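Gendard Arm, Home Build Guide
Section 8: Checking the grip in the simulator

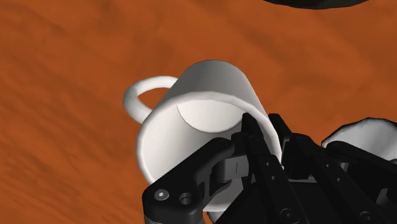
Fig. 8-1. Wrist view in the simulator: mug on its side, one finger inside the mouth, gripper coming from the lower right.

Do this section before you connect the motors. In the simulator a wrong angle costs you nothing. On the bench it can cost you a finger plate, and the plates take a long time to print again.

You need the Darell model files, version July 2020 or newer. With the older files the gripper closes in the wrong direction.

1. Start the simulator and load the table with the tipped mug.

2. Open the wrist view. The mug must be near the middle of the view and the handle must point to the left, as in Fig. 8-1. If the handle points to another side, go back to Section 7 and set the wrist zero again.

3. Set the closing speed to 20. Do not use the slider for this, please type the number in the box.

4. Move the gripper forward in small steps until one finger is in the mouth of the mug and the other finger is beside it, with the rim between them.

5. Press Close and wait until the force value stays still. It should be around 300 on the screen.

6. Press Lift. Watch the rim and not the handle.

7. Repeat steps 4 to 6 with the wrist turned a little to each side. Write the angles in your build sheet, you will need them again in Section 9.

Note: If the mug slides away when the fingers close, the friction value is probably still at the default. Change it in the file of the table, not in the file of the mug.

Note: The second white object at the right side is part of the same table file. You can leave it where it is, but the gripper must not touch it during the lift.

CAUTION: Do not copy the force value from the simulator to the real arm. The Wulgate driver board uses another scale. Begin with 2 and go up slowly, and keep your hand near the power switch.

When the lift works at all three wrist angles, save the profile with a new name and continue with the wiring.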